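Two-Arm Bench Cell, Stirnen Kit: What We Sell, What It Costs You and What I'd Budget For

Updated May 1, 2021

Hi, I'm Nadiia Ostapchuk, and I put these cells together and sell them out of our shop in Sendomlow. This page is long (sorry!) and it's mostly the stuff I end up repeating on the phone, so grab a coffee. If you only want the short version, the item number is at the bottom with the order notes.

The Stirnen kit is a table-sized cell for small assembly work: picking up pegs, putting pegs in holes, moving a part from one plate to another. You get two arms, two hands with proper fingers, a dark matte tabletop, the task board with its plates and the blue parts, and the black curtain for the back. People ask me all the time if they can skip the curtain and save a little. You can, I'll take it off the quote, but please read the bit about lighting first.

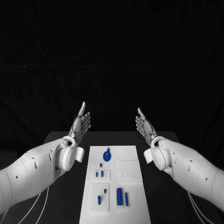

Both hands open over the task board, blue parts set out on the plates.

What's in the base kit

Two arms in white shells, left and right, with mounts for the tabletop
Two multi-fingered hands, metal, with jointed fingers and a thumb
Tabletop, dark, matte
White task board
Fixture plates in several shapes, plus the blue parts that go with them
Black curtain and a rail to hang it from
Cable set and a bag of clips (use the clips!)
One controller box and one power supply for the pair

What's not in it: a computer, a camera, a stand for the table, and anything to do with safety around the cell. I'll come back to those, because they're where budgets go wrong.

Why hands and not grippers

I get this one every week. A plain two-jaw gripper is cheaper, tougher and easier to program, and if all you want is to lift the same block off the same spot all day long, buy the gripper. I sell those too and I'm happy to talk you into one. The hands start to make sense when your parts are different from each other. Our blue set has fat cylinders, skinny pegs, a flat block and a round disc with a little tab on top, and I like it for a first board because you can't get away with one grip for everything. Small pegs especially. Everybody plans around the big cylinder and then spends October on the peg.

The trade is upkeep. Fingers have a lot of little joints, and joints want looking after. I'd plan on 36 minutes a week for checking and wiping down the pair, and I'd put a person's name next to that on your schedule or it won't happen.

How much room you need

More than the tabletop, is the quick answer. The arms come in from the left and the right, and the elbows swing out wider than people expect when the hands are working close together. Leave space on both sides for that and for the cables. My first cell was shoved into a corner next to a filing cabinet and I moved that cabinet four times before I gave up and moved the table.

The cables hang under the arms, so think about where they'll go before you bolt anything down. Give them a long easy curve with some slack. Tight looks tidy on day one and then the arm reaches for the far edge of the board and you find out how long your cable really is.

Lighting and the curtain

The board and the plates are white, the parts are blue and the tabletop is dark. We picked those on purpose, so a camera can tell one from another without a fight. The curtain does the same job for the background. Without it your camera sees the window, the coffee machine and whoever is walking past in a red sweater. One customer at Vakulenko left theirs in the box for the first stretch, and then called me to ask why things went funny every afternoon (sun through the blinds). They hung it up and that was that.

Soft light from above, more than one lamp if you can. Hard shadows next to a thin peg are a pain.

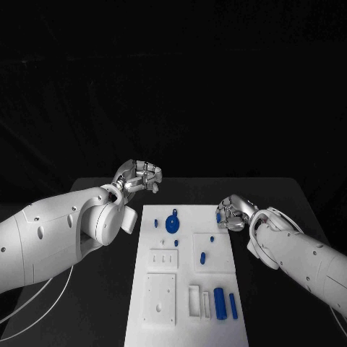 Small peg held in the right hand, left hand clear of the board.

Plates and parts

The plates are the part of the kit I'm most proud of, and also the part you'll be ordering again. We make flat ones, slotted ones, ones with a raised border, open frames with a hollow middle, and so on. You can lay them out however you like. My advice is to start with one plate and two pegs and leave the rest in the drawer. I know, it's no fun! But when a peg won't seat you'd like to know which thing to blame, and with a full board you really won't.

Then add plates as you go. I mark every layout with a strip of tape and a number on the board's edge and take a phone snapshot of it, and I'd do the same if I were you, because putting a layout back from memory after a long weekend is hopeless.

A plate pack on its own is $502 and includes a full set of the blue parts. Single replacement pegs are cheap, just email me. Get spares with the first order. Small blue pegs roll, and I have fished them out of a floor vent with a magnet on a string before remembering that they're plastic.

Planning the money

Okay, the part you came for. The base kit is priced by quote because the arms move around a lot with exchange rates and I'd sooner not put up a number and then apologize for it. The extras I can tell you now:

Plate pack: $502
Spare finger set for one hand, with tools: $989
Setup visit, two days, travel in the region included: $2557

Do you need the setup visit? If you've had an arm running before, probably no. If this is your first, I'd say yes, and I'd say it even if I weren't the one getting paid for it. Most of the second day goes to your people driving the cell while I sit on my hands, and that's the day they remember.

Things buyers forget to put in the budget, in no special order: a decent computer, the camera and something solid to mount it on, a heavy table or stand (light ones wobble, and the wobble shows up at the fingertips), guarding or whatever your safety person asks for, lamps, the electrician, and time. Mostly time. Talk to the safety person before you order, please, and bring them the drawings, which I'll send for free.

If money is tight, buy one arm and one hand and the full board. The second arm can be added later on the same controller, and you lose nothing by waiting. I'd cut the second arm before I'd cut the finger spares.

Software

The kit ships with Zokis, our own little control program. It does jogging, saved positions, simple sequences and logging, and it has a big stop button on screen that is no replacement for a real one. You can also talk to the arms directly from your own code. The manual for that is decent in the first half and thin in the second, and I'm working on it.

Ordering

Item: Stirnen two-arm bench kit, base. Tell me your room size, what you want to pick up and how heavy it is, and whether you've got a table already. If you can mail me a few of your own parts, do, and I'll try them on the shop cell and send you back notes. Crates need a door wide enough for a pallet jack, so measure the door.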